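Culgate Messenger review: four months as our only group chat

By Renata Olszewski
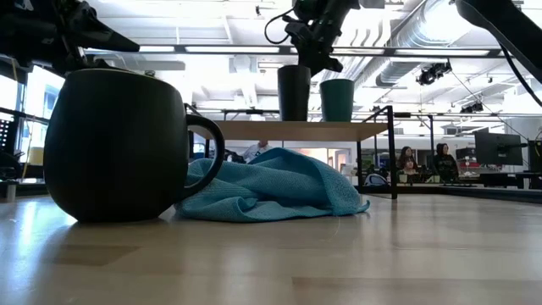
Why we switched

Our old setup was a mess. Two people used one chat app, three used another, and the rest of us got everything by text message. I run the schedule for a small translation office, and I was copying the same note into three places every morning. Culgate is a paid messaging app with no ads and no phone number required to sign up, and it runs on phones, tablets and computers. We signed up in November and moved everyone over during one lunch break.

I paid for our plan at the normal price. The company did not know I was writing this.

Signing up

You pick a user name and a password, and the app gives you a recovery phrase of eight words. Write the phrase down on paper. If you lose both your password and your phrase, your messages are gone, and support can't get them back for you. Wanda Krawczyk in our office found this out in the second week and had to start over with a blank account.

Adding people is done with a link or a code on the screen. The link expires after 72 hours, which I didn't notice at first. I sent the links out before a long weekend and had to send half of them again. The expiration time should be printed next to the link. Right now it's on a help page.

The app never asked to see my contacts. It does ask for permission to send notifications, and later for the camera and microphone if you try to make a call. You can say no to all of these and still send text.

Everyday messaging

Messages go through fast, and I haven't lost one that I know of. The layout is plain. Chats are listed on the left, the open conversation is on the right, and there's a search box at the top. On a phone you get one or the other and swipe between them.

Search is the best part. It looks through all your chats at once and handles accented letters properly. Our colleague Rozália Oláh comes up whether you type the accents or leave them off. The last app we used treated those as two different names. Our main group chat now has 3416 messages in it and a search still comes back in a second or two on my older laptop.

Group chats can have topics, which work like folders inside the chat. We have one for deadlines, one for questions about wording, and one for everything else. You can mute a topic and leave the others on. I have muted everything else.

Voice messages are fine. They can be played at a faster speed, but there is no written transcript. Feven Shiferaw uses them a lot and I would rather read them.

Files and photos

The limit is 964 MB per file on the plan we have. That covers everything we send, including scanned books. Photos are shrunk by default. If you want to send the full size you have to tap a small box each time, and there is no way to make the app remember it. I have asked support about this twice and been told it's on the list.

Files stay on the server until you delete them or your storage fills up. When we got close to full, the app showed a yellow bar to the account owner only. That makes sense for billing, but the other people in the group had no idea why I was asking them to clean up.

Calls

Voice calls are clear. Video calls are acceptable with two people and get choppy with more than four. We tried a full staff call and gave up on it after ten minutes. For video meetings we still use a different service, so Culgate didn't replace that bill.

Privacy

Chats between two people are encrypted from end to end, and so are groups. The privacy policy is short enough to read in one sitting. It says the company keeps your user name, the date you signed up and the last day you connected. It also keeps payment records if you're the one paying.

I can't test any of that myself, and I'd like to see a recent outside audit. The one linked on the site covers an older version of the app. I also don't like that message previews show on the lock screen until you turn them off. A privacy app should have that off to begin with. It's under Settings, then Alerts, then Preview.

If you want disappearing messages, they're there, with a timer from five minutes up to a month. The timer applies to the whole chat and anyone in the group can change it unless the owner locks it. Lock it.

Compared with Hanov and Turetti

Before choosing, I tried two others for a week each.

Hanov is free and has better video. It needs a phone number, and everyone in the group can see it. Mackenzie McIntyre works for us part time and didn't want her personal number shared with clients, and that ruled it out.

Turetti has no phone number requirement either, and its desktop app looks nicer than Culgate's. It was slow to deliver notifications on two of our phones, sometimes by half an hour. If you have newer phones you may not see this. It costs a bit less per person, so it's worth trying.

Problems so far

The desktop app logged me out after two separate updates, and I needed the recovery phrase both times. On my tablet the keyboard sometimes covers the last line of the chat until I turn the tablet sideways and back. We had one outage that lasted most of an afternoon. The status page said everything was working for the first hour of it.

Support answers by email only. My replies came the next working day, were polite, and solved the problem in three cases out of five.

Moving your old messages over is not possible. There's an import button in the settings, but it only takes contact lists. We kept the old apps on our phones until after the holidays so we could look things up.

Should you get it?

For a small office or a club that wants one place for text and files, I'd say yes. For a family that mostly makes video calls, no. You would be paying for something a free app does better.

We've renewed for a year. I would have preferred to go month to month, but the monthly price is high enough that the yearly plan pays off by the seventh month. Refunds are offered for the first two weeks only, so get everyone in your group signed up right at the start and have them use it on their own phones before that runs out.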